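Progress report no. 2 to the Tarkgate Fund
Project: Evaluation of the Kokell kitchen simulation package
Prepared by: Skosetis, evaluation team
Mar 9, 2018

1. Purpose of this report

With this report we inform the Fund about the work done in February. As agreed in the grant letter, we are testing if the Kokell package is good enough to be bought for the training rooms of the partner schools. The first report was about installation and license questions. The present one is about the daily use of the package: the kitchens, the arm model, and the task editor.

2. Work done in the period

In February we ran 2,518 trials in the simulator. Of these, 1,047 were made with the standard tasks which are delivered with the package, and the rest with tasks we wrote ourselves in the editor. All trials used the single arm setup, as the license for two arms did not reach us in time.

The standard tasks are mostly about moving food and small objects between trays, opening cabinets, and using the appliances on the counter. The instructions for each task are short and clear. We had some difficulty in the first week with the start position of the arm, which was saved in a different file from the one the manual says. The supplier confirmed the mistake and has sent us a corrected page.

The kitchens can be changed by the user. Cabinet fronts, tiles, and countertops are chosen from a list, and the same task can be run again with another look. For our purpose this is the strongest part of the package. A teacher can prepare a new kitchen during a lesson break, and the students do not need to learn the task again from the beginning.
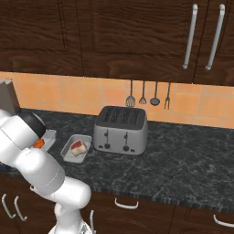 The choice of viewpoint is the part where we spent the most time. The package gives several fixed views for every kitchen, and in some of them the arm covers an object that the student has to find. In the side views the gripper can also be outside the picture. We do not consider this a fault, but the teacher must know it before the lesson. We ask the supplier to mark in the task list which views are suitable for beginners.

The appliances are modeled with good care. On the toaster, the levers and dials are separate parts, and the handles of the cabinets have a correct bent form at the ends. The dark stone counter is harder to work with. Two of our testers said that dark utensils are difficult to see on it, and we now use a lighter surface for the first lessons.

3. Comparison with the second product

The Yoshida package was installed on the same computers. It starts faster and its manual is better written. It offers fewer kitchens, and the user cannot change the materials. We have only 175 trials with it until now, so we do not want to give a final opinion yet.

4. Problems and delays

The delivery of the second license was late, as said before. Also the export of results from Kokell writes the decimal numbers with a comma when the computer is set to some languages, and our tables were wrong for several days. We have repaired the tables. The supplier promised a correction in the next version but gave no date.

5. Budget

Spending is inside the plan. The money for the two-arm license was not used in this period and we ask to move it to the next one.

6. Next steps

We will complete the Yoshida trials, repeat the standard tasks with two arms when the license comes, and write a short guide for teachers about the choice of kitchen and view. The draft of the guide will be attached to the next report.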